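Extended Warranties and Service Plans: Frequently Asked Questions

Sirnby Consumer Desk
Questions come from our mailbag and are shortened. Answers by Purificación Goicoechea unless marked otherwise. Last revised 25th November.

Is an extended warranty a warranty?

Usually no. A warranty is a promise that comes with the thing you bought, made by the company that made it or sold it, and you don't pay extra for it. What they offer you at the register is a service contract. You pay for it separately, it has its own terms, and very often the company standing behind it is one you have never heard of. Stores like the word "warranty" because it sounds like something you already have and would be silly to let run out.

Look for the word "obligor" or "administrator" in the small print. The obligor is the one who owes you the repair. The administrator is the one who answers the phone. Sometimes they are the same company and sometimes neither is the store.

The salesperson at Kokholm told me the plan "covers everything." Does it?

I'd be surprised. I have read the Kokholm appliance plan, the one administered by Nuvorgate, from the first page to the last, and the section on what is excluded is longer than the section on what is covered. Rust is out. Noise is out unless it affects the running of the machine. Door seals, knobs, shelves, light bulbs, hoses and filters are out. "Cosmetic damage" is out, and the plan's own people decide what counts as cosmetic.

None of this makes the plan a fraud. It does make "covers everything" a false sentence. Ask the salesperson to write it on the receipt and sign it, and see what happens to the sentence.

Isn't it worth it for peace of mind?

People write this to me more than anything else. My trouble with it is that the peace of mind is supposed to come from the coverage, and most of the people who say it haven't read the coverage. If you have read the contract and you still sleep better, fine, buy it, it's your money. If you haven't, you are paying for a feeling, and the feeling may not survive the first phone call.

How do I work out if the price makes sense?

Take the price of the plan for its whole length. Add the service fee for at least one visit, if there is one. Then compare that with what an independent repair shop would charge for an ordinary repair on that kind of machine. Call one and ask. They will usually give you a range over the phone.

A reader sent us a plan for a Sârbu dishwasher at $16 a month with a $20 fee for each visit. Sixteen dollars sounds like nothing. Over a year it is $192 before anybody has come to the house, and the reader had been paying it for 2 years. She could have bought a decent used dishwasher with the money. She also could have had a flood in the kitchen and been glad of the plan, though the plan, when we looked, did not cover floods in the kitchen.

I've been told the first year is free. What's the catch?

Most new appliances already carry a maker's warranty for the first year, so a "free" year of service plan often gives you what you had. Check the start date too. Some plans run from the day you buy, which means you are paying for time when the maker would have fixed it anyway. Others start when the maker's warranty ends. The second kind is better, and the contract will say which kind you've got, generally somewhere under "term."

And check whether the free year turns into a paid year by itself. If they took a card number for something free, assume it does until you've seen otherwise in writing. 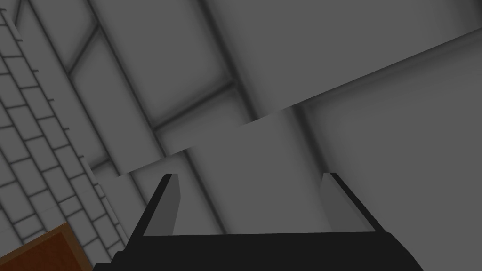
Open gripper, seen from behind and above. Computer rendering.

What does "wear and tear" mean?

Whatever the person reading your claim needs it to mean. I'm only partly joking. Contracts tend to exclude wear and tear, and machines tend to fail from wear. A bearing that goes in the fourth year has worn. A motor brush has worn. If the contract excludes normal wear entirely, ask yourself what is left for it to cover after the early years, when factory faults have mostly shown themselves and been fixed by the maker.

A few plans do say "failure due to normal wear" is covered. Those exact words, or something very near them, are worth looking for. If you find them, keep a copy of that page.

They say they'll replace it if they can't fix it. Replace it with what?

"A product of like kind and quality," probably, chosen by them. Or a store credit. Or a check for the "depreciated value," and that one hurts. Aurelio Iglesias, who answers our appliance letters, adds the following.

Depreciated value is a table in the back of the contract or, worse, a table that isn't in the contract at all and that you have to request. I ask for it every time a reader forwards me a plan. More than once the table I got back was for a different product group. If a company can't tell you what it would pay for a refrigerator in its third year, I don't see how you are supposed to judge the price of the promise. Also, after a payout the contract is normally considered fulfilled. You don't get the remaining years, and you don't get that part of the fee back. (A.I.)

Can I cancel?

Often yes, and often more easily than you'd think from the tone of the person on the phone. Many plans have a period at the start when you can get all your money back if you haven't made a claim. After that it is usually a part refund, minus an administrative fee. State law may give you more than the contract does, so look up your state's insurance or consumer affairs office before you accept a no.

Cancel in writing. An email is all right if the contract allows it; a letter with proof of delivery is better. "I called and they said it was taken care of" is how most of our cancellation letters begin, and I can't do much with it.

I bought the plan at the store. Should I complain to the store?

Start with whoever the contract names, and copy the store. The store will probably tell you it only sold the plan. That may be true on paper. It also took a healthy cut of the price, and it would like you to come back and buy a dryer, so a polite letter to the manager isn't wasted.

Are plans on cheap electronics ever worth it?

I can't think of when. Once you've paid the plan, paid to ship the thing in, and waited, you're close to the price of a new one. The exception people bring up is a plan that covers drops and spills on a phone or tablet, and if you really do drop things, look at it. Look at the fee per claim first, then at the limit on claims. Be truthful with yourself about how many phones you've broken, too. I get letters from people who have never broken one and have insured four.

What about the protection that comes with my credit card?

Worth a phone call before you buy any plan at all. Some cards add time to the maker's warranty at no cost. Some used to and quietly stopped. The leaflet that came with your card may be years out of date, so go by the current benefits guide and don't rely on what a friend with a different card tells you. You'll generally need the receipt, the card statement and a copy of the original warranty.

I got a letter saying my coverage is about to expire. I don't remember buying any.

Then you very likely didn't. We had a bundle of these from readers in July. They look official, they name the right brand of car or furnace, and they have a deadline in red. The brand isn't hard to guess or buy from a list. Don't call the number on the letter. If you think you may have a plan, find your own paperwork and call the number on that.

What should I do if a claim is turned down?

Ask for the reason in writing, and ask which clause they're relying on. Then read the clause. We had a case where a reader's claim on a washer was refused for "lack of maintenance," and the contract did not list any maintenance for her to do. She wrote back quoting the page and they paid. It took 4 letters.

If they want service records, send copies and keep the originals. If a technician came, get the technician's notes. And write down the date and name each time you call, even when it feels fussy.

Do you ever recommend buying one?

Now and then. If one broken machine would put you in real difficulty that month, and you can't set money aside, and the contract covers ordinary failure with a fee you could pay, I won't argue. I'd still rather see the monthly payment go into a savings account with your name on it. No one at a savings account will ask you for maintenance records.

Do you get paid by any of these companies?

No. Nuvorgate once offered to sponsor this page and we said no thank you. We don't carry links to plans and we don't get anything if you buy or don't buy. You should still check what we say against your own contract, as terms change and we don't always hear about it.

How do I send you a contract to look at?

Mail a copy, never the original, to the Consumer Desk at Sirnby, or bring it to the front counter. Black out your account number and card number first. Please send all the pages, including the ones that seem to be blank on the back. We can't give legal advice and we can't call the company for you. Replies are slow in the weeks before the holidays.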